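Save states from old version not loading after update

Thảo Vương
Hello everyone, sorry for my English. I am using the Foltell emulator on my laptop since March. Yesterday I updated from build 1298 and now my save states do not load. The screen goes black and the sound repeats one short piece. New games start fine. I have slots 8 and 9 full with a long game, and I would not like to begin again. Is there a way to open these files in the new version?

Weko
same problem here, just reinstall it

Reinhold Stüber
Reinstalling will not help you, and please make a copy of your folder first. A save state is a picture of the whole memory, so it belongs to the build which made it. The save inside the game (the memory card file) is a different thing and it works in every build.

So you should do it like this. Download the old build 1298 again from the archive page and unpack it in a separate folder, do not put it over the new one. Copy your states into its "states" folder. Load slot 8, walk to the next save point and save in the normal way of the game. Then close the emulator and copy the file from "cards" to the new version. Repeat it with slot 9, but choose another place on the card.

One more thing – if the card shows as full, look in the settings under Memory. The small card has only 129 blocks there, and the large one must be switched on before the game starts. With me the new version also forgot the controller settings, so I wrote down all the buttons before I changed anything. 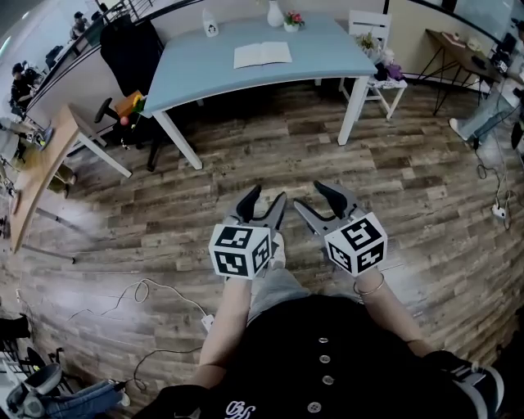 After the copy, start the game from the normal menu and choose Continue. Do not press the quick load key, because it will look for the old state again and you get the same black screen.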